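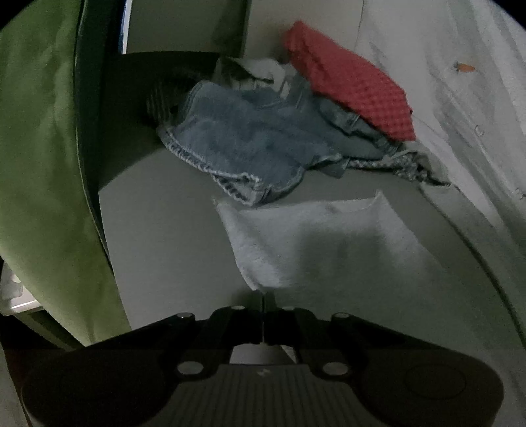 Folded cloth on the shelf

Linen tablecloths get yellow lines where they were folded. How to store them until December?

Kristýna Jelínek
Posted Saturday, October 13, 2018

Good evening to all. I have inherited from my grandmother several linen tablecloths, and we use them only for the Christmas dinner. Every year I wash them, iron them, fold them and put them away in the closet. When I take them out in December, there are yellow lines exactly on the folds, and on one tablecloth the threads in the fold are already weak. I wash at 60 degrees with a normal powder and I use also a little starch, as my grandmother did. The closet is dry and it has no smell. Am I doing something wrong with the washing, or is it the storage? I would not like to use strong bleach on such old linen.

Leonilde Figueiredo
3873 points

Dear Kristýna, I believe the starch is your first problem. Starch which stays in the fabric for many months becomes yellow, and it makes the fibers stiff, so they break more easily in the fold. Please put the tablecloths away without starch and also without ironing. Wash, rinse two times, let them dry completely and fold them loosely. The starch and the hot iron you can do one or two days before the dinner.

For the folds I recommend rolling. I use a cardboard tube, I cover it with acid-free tissue paper and I roll the tablecloth on it with the right side out. If you do not have place for a tube, then fold in three instead of in four, and change the position of the folds two times in a year. I do it when we change the clocks, so I do not forget.

If your shelf is raw wood, put a clean cotton sheet under the linen. Wood can give a brown stain, and I lost one good runner in this way.

For the lines that are there now, try to soak overnight in lukewarm water with oxygen bleach (the powder without chlorine). Be gentle with the weak one and do not wring it. Lift it from the tub together with a towel underneath, as wet linen is heavy.

Čestmír Šimek
15 points

I had the same lines and lemon juice and sun took them out. Put it on the grass.

Murali D'Souza
300 points

I agree with Leonilde about the starch. I would only add to check how much detergent you use. In our building the water is soft, and I was using the full cup as it is written for hard water. The rest of the soap stayed in the cloth and it also turned yellow. Now I use half of it and put on one more rinse.

About the lemon, I would be careful with old linen. The acid must be rinsed out very well, otherwise it makes the threads weaker.

Kristýna Jelínek
Thank you very much to everybody. I will wash all of them again this week without starch. Leonilde, may I ask if the tube from gift wrapping paper is strong enough, or should I ask in a fabric store for a thicker one?

Leonilde Figueiredo
The gift paper tube will bend under a big tablecloth. Ask in the fabric store, they usually give the empty ones for free.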